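Open day at the Hemau pottery

The works opened its doors for one afternoon in April, and we joined the 4 o'clock group. Debora Fabbri led us past the clay store to the old kiln, number 57 on the plan, which is still fired twice a month. Glazes are mixed upstairs — no entry without overshoes. Plain coloured plates still sell best in the shop.

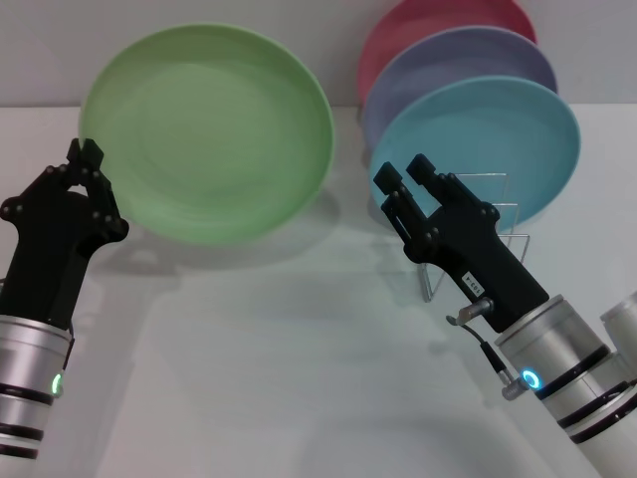 Morena Villa thought the glazing room was worth the trip alone, but wished the kiln talk had been longer.

Tea was served in the yard. Parking is behind the Galli building, and the last bus back leaves at six.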